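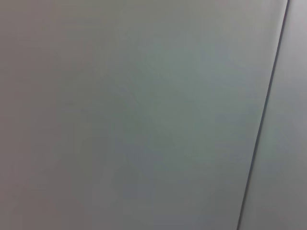
We left home before it was properly light, with a flask, two sorts of sandwich and a daughter who had been told to sleep in the car and did not sleep in the car. It was the Plirncombe pool open day, and the club had been asked to bring anyone who might be swimming there next season, which in our case meant a minibus, four family cars and a grandmother who wanted to see where all the fuss would be happening.

For those who haven't followed the saga, Plirncombe takes over the county schools relays from July, the old Seyoum baths having got too small for it years ago (anyone who has stood on that balcony with wet coats on either side will know what I mean!). The meet is scored by team, with every school entering the same number of relays, so it draws whole squads and not only the quick ones, and that makes for a great many children needing somewhere to put a bag.

Kalkidan Chala, who is going to be the meet manager, met us in the foyer at nine and took us round in a big straggling group. She swam for Wimard School herself and still talks about the relays as if she might be called up for the third leg at any moment. We started upstairs. There are 426 seats for spectators, all on one side, and I tried three of them in different rows for the sake of thoroughness. You can see the turns at both ends from every one, though if you sit right at the back you'll want your glasses for the scoreboard. The grandmother approved of the handrails.

Then down to the pool itself, where the children were allowed a proper session, split by age. The blocks are higher than the ones at home and have the sloping back plate, and I'm told it takes a few goes before you stop thinking about your feet. Our under-twelves had a go at changeovers, with a good deal of shouting, and one of the Wimard boys went in before his team-mate had touched and was cheered by everybody.

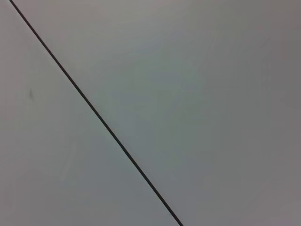 The warm-up plan was what the coaches really wanted to hear about. Kalkidan is expecting 185 swimmers at the first meet, and they will go in by school in slots of 18 minutes, with the two outside lanes kept for sprints. There was a bit of grumbling over who gets the early slot. The furthest schools do, it seems, on the grounds that they'll have been up since five anyway, and I can't say I found that a comfort.

Changing rooms are downstairs from the pool, so bring something for bare feet. The showers are good and hot. Lockers take a pound coin and give it back. The café is run by Buko, the same people who do the leisure centre, and they'd kept the kitchen open for us and did a very decent lentil soup with a roll. It got busy at half past twelve and I'd go down earlier another time.

Parking, as everyone will ask me. There are 45 spaces and the staff use some of those. The minibuses can drop off at the side gate and wait at the cricket ground, and I would strongly suggest families share lifts or come in on the train, it's a flat walk from the station and there's a bakery halfway.

We got home a little after six with all the towels and one goggle strap fewer than we set out with. Entry forms for the relays are with the team captains now, and please hand them back to me at training, filled in on both sides.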